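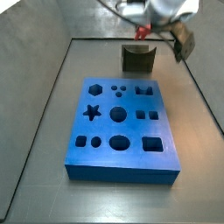
Atow has a new compact camera, and it wants you to believe your phone is the problem. The Trallada goes on sale in August with a fixed zoom lens, a pop-up viewfinder and a button on the back marked Simple. Press it and most of the menus go away.

The company says the camera is meant for people who "have outgrown their phones but don't want a hobby." That may describe a lot of people. It may also describe people who will look at the price, around $300 more than last year's model from the same company, and keep the phone.

Atow showed the Trallada to dealers and press on Monday. The sample prints were handsome, as sample prints always are, and nearly all of them were shot in bright sun. Requests to try the camera in the darker end of the hall were politely turned down. The firmware wasn't final, we were told. It seldom is at these things.

On paper there is plenty to like. The sensor is larger than the one in the old Gondal, and the 3-inch screen finally tilts. Battery life is another matter. Atow would only say it is "improved," and the Gondal was known for giving up before lunch.

Then there is Trerka, the photo transfer app that comes with the camera. It is free for 30 days. After that, full-size transfers need a paid plan, and Atow hasn't said what the plan will cost. Owners can still take out the card and plug it into a computer – the very chore this camera was supposed to spare them.
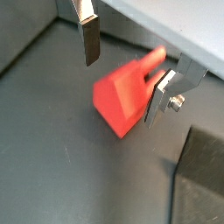 Atow insisted that the app fee had been blown out of proportion, saying most buyers only share small files and would never run into the limit. Asked how it knew that about the buyers of a camera that isn't out yet, the company pointed to its own survey, which it has not published.

Dealers we spoke to were cautious. One plans to order two for the window and see who asks. The Trallada comes in black or silver, with a wrist strap in the box. A case is extra.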